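The Case Against the Matching Set

Elis Rees
Monday, October 26, 2020

The dinner service is sold as a system. Every piece shares a profile, a glaze and a rim, and the price assumes that the buyer needs all of it. I bought one in Litport, 68 pieces in four cartons, and used it for 8 years before admitting that most of it had never left the cupboard.

My argument is narrow. A household that eats from bowls as often as from plates should buy by shape and capacity, and should let pattern look after itself. A rice bowl has to sit in one hand. A soup bowl has to hold 510 ml without the liquid reaching the spoon rest. A saucer has to be wide enough to catch a drip and to park a spoon. None of these requirements mentions decoration.

The usual objection is that mixed pieces look like a jumble sale. Miyuki Kawaguchi, who edited the tableware pages at Prendach when I wrote for them, held that view firmly and would not print a table with more than one pattern on it. I think she was wrong about where order comes from. It comes from the edge. Two pieces with the same rim colour will sit together whatever is printed in the middle, and a plain glazed stack will sit beside either of them.
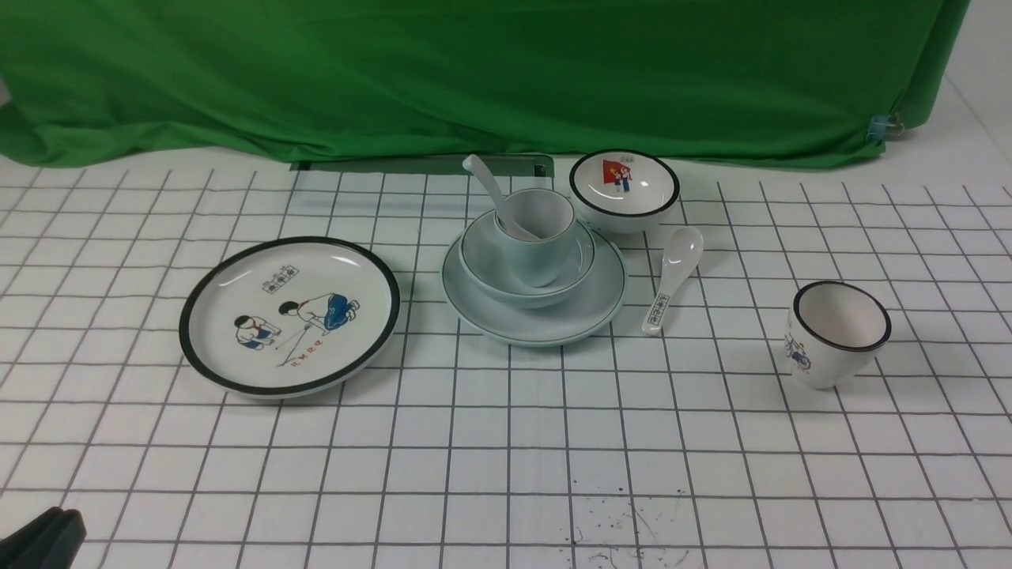

Black-rimmed printed ware on either side of a celadon stack: saucer, bowl, cup and spoon.

The printed pieces carry retro illustrations, children on the plate and small figures with a red flag in the rice bowl. On a full service for eight this would be tiring. On a few pieces it is tolerable, and the pale green gives the eye somewhere to rest. The celadon has its own dark line near the edge of the saucer, thin enough to be missed at first, and to my mind it does more to reconcile the two families than any shared motif would.

Stacking deserves more attention than it gets. A cup that nests in its bowl, which in turn stands on its saucer, takes the shelf area of the saucer alone. The cost is height, and a risk of chipped rims if the shelf above is set too low. I leave a hand's width. Spoons should be stored separately - a ceramic spoon left leaning in a cup puts its weight on the rim, and the rim is where glaze fails first.

Replacement is the last point. My Litport pattern was withdrawn in June, and a broken plate now means a search or a gap.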